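**Laxdal Agate Guide Returns, Heavier Than Before**

Onach Press will release the second edition of *Agates of the Laxdal Shore* in July, with 629 color plates and a binding that should survive being sat on. 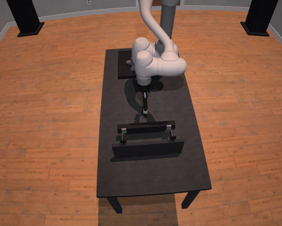
Rutilio Arellano wrote in to ask whether the new edition finally admits that half the "rare" moss agates in the first one were plain chert. It does, on page 11, in small type.

Author Gunnlaugur Stougaard has added six chapters, among them a long one on telling banded agate from beach glass. "I was fooled for two summers," he says. "My wife still keeps the glass on the windowsill, where guests can see it."

Locality maps have been redrawn. Collectors who used the old ones to reach Zenora Cove, and found a golf course, have our sympathy.

Club and museum shop orders of six copies or more ship free. Review copies: Nneka Ogundipe, Onach Press, mornings only.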